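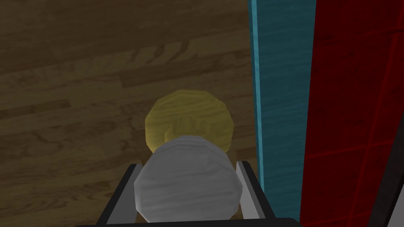 A yellow shape on dark boards.

I have become a person who talks about paint at parties. I'm not sorry! Give me ten minutes and a glass of something and I will tell you why your hallway should be red, or mustard, or the green of an old railway carriage, and I will mean every word of it.

My case is simple enough. We have spent years painting our homes for the people who will buy them after us. Every estate agent's leaflet says the same thing (keep it light, keep it neutral) and so we live for ten or fifteen years in rooms chosen to please a stranger. I did it myself. When I moved into my flat on Vurnico Street I bought three big tubs of off-white and felt very grown up about it. By the second winter I was spending my evenings in the kitchen, the one room I had run out of paint for. It was still the last owner's orange, and it was lovely in there.

So I started again. I spent £196 on proper paint from Disard, plus rollers, plus a dust sheet that I still trod off the edge of, and did the hall in a deep brick red. It took four coats. Red always takes more coats than the tin tells you, and the second one looks dreadful, like a bad sunburn, and you just have to keep going. Then the lamp goes on in the evening and the whole place seems to come up and meet you.

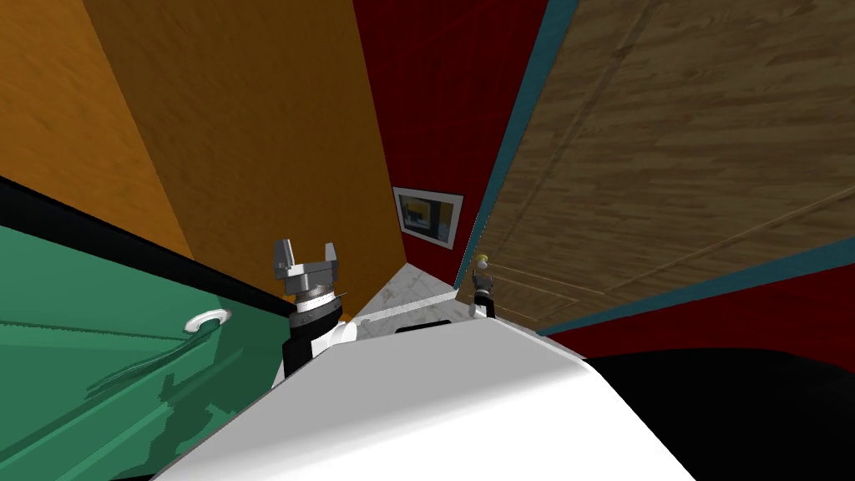 Doesn't a strong colour make a small room feel smaller?
Sometimes it does, and I've come to think that's fine. A narrow hall painted white is still a narrow hall, and mine has been far nicer to walk into since it stopped pretending.

The bigger worry people raise is getting tired of it. Well, perhaps you will! I got tired of off-white in eighteen months and it never occurred to anyone to warn me about that. Paint is about the cheapest big change you can make to a home. My neighbour paid £900 for a pale grey sofa she won't let anyone eat on, and she calls me reckless.

I'd start with a room you pass through, a landing or the downstairs loo, and I'd do the woodwork too, properly, skirting and all. Buy the sample pots. Put the colour on a big sheet of card and carry it about with you for a week, morning and night, and prop it by the kettle.
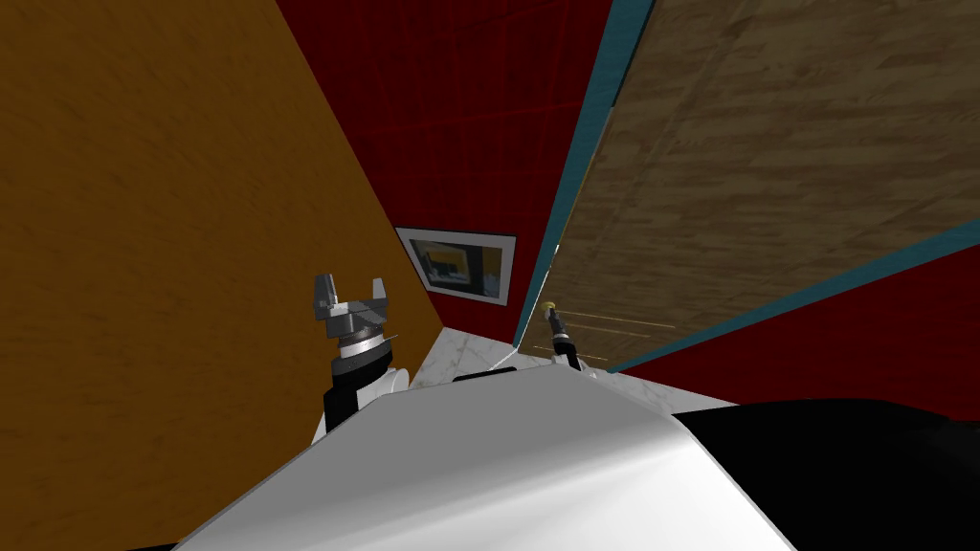 Rajkumari Nautiyal wrote to me after my last piece to say that I was being unfair to white, that she grew up in a whitewashed house where the colour came from bedding and steel pans and whoever was visiting, and that a plain wall can be a very generous thing to live beside. I've read her letter several times. She's right about that house, I'm sure, and I would love to have seen it. But that was white somebody chose and loved and put on fresh every July, and I'd cheer for it as loudly as I would for any red.

The bedroom is next. I have a tin of Prillero green in the cupboard and a free weekend coming up.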